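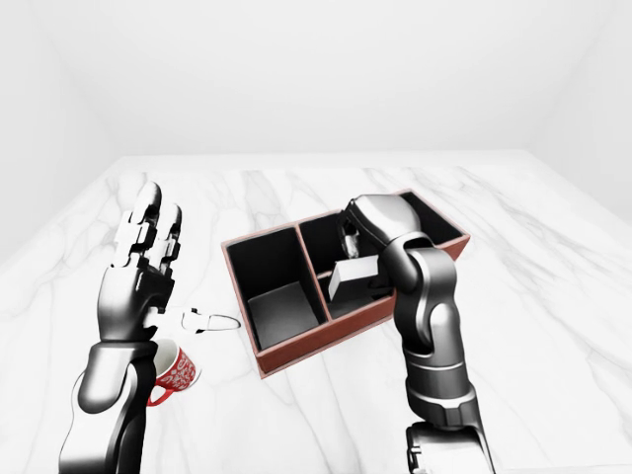
Success rates in simulation have stopped telling me much, and the new bimanual paper from the Redport group is a good place to say why. I read it twice over the weekend, once quickly and once with a pencil. The claim is that a policy trained entirely on generated demonstrations, with no human at the controls after the first handful, does as well as one trained on teleoperated data. Maybe it does. But look at what the policy is being asked to cope with. There's a white marble surface and plain white walls, and light so even that the corners of the room barely go gray. A red mug on its side and a bright white block against a matte black tray are about as easy to pick out as anything gets. My kitchen counter is harder than that before breakfast.

The method goes like this, as far as I can reconstruct it. You start with 2 source demonstrations per task. Each one gets chopped into segments, each segment is tied to an object, and then the objects are moved to new positions and the segments are stitched back together to fit. Run it in the simulator, keep whatever succeeds, throw away the rest. People have been doing versions of this for a while. What the authors add is a scheduler they call Bornard, which decides when one arm has to wait for the other.

I like the scheduler. It's simple, it's explained well, and the appendix has enough detail that you could write your own in an afternoon or two.

What I don't like is the filtering. They report 526 attempted generations for the mug-and-tray task and 151 that passed the success check. Those survivors are the training set. So which layouts survived? If the failures bunch up in the awkward places, with the mug's handle facing the wrong way or the block jammed against the tray's partition, then the policy never gets a demonstration of those cases at all. There is a scatter plot of starting positions in the paper, but it shows the attempts, all of them, in one color. I would have traded three of the other figures for the same plot split by outcome.

Then the evaluation. They run 200 test episodes, and the test layouts come from "the same distribution as the training data." Read that again. If it means the original sampling range, fine. If it means the filtered set, the policy is being graded on the layouts the generator already found easy. The text can be read either way. I went looking in the code and the sampling call takes a config file that isn't in the repo.

The comparison against teleoperation bothers me too. The human demonstrations were collected with a Vasseur glove rig in one session, and the authors mention in passing that the operator was new to it. A new operator hesitates, overshoots and regrasps. Anybody who has trained on that sort of data knows how much the pauses alone can hurt. Beating it is a result, I guess, but I'd want to see it against someone with a month of practice.

And the real robot section is one paragraph long. One task, one table, no numbers for the two-handed part.

I did try a small thing myself. I took the Pladwood scene pack, which has cluttered shelves and some truly ugly countertops, and ran their released checkpoint with only the background swapped. Same objects, same tray, same starting poses. It reached for the wrong place often enough that I stopped watching and went to check whether I'd broken the camera setup. I hadn't, as far as I can tell. I'm not going to put a number on it until I've rerun it with proper seeds, and it's possible the renderer settings differ from theirs in some way I missed.

If the missing config shows up in the repo I'll rerun the whole evaluation and post the results either way. I've opened an issue asking for it, along with the outcome labels for those failed generations. No reply so far, but I only posted it Saturday.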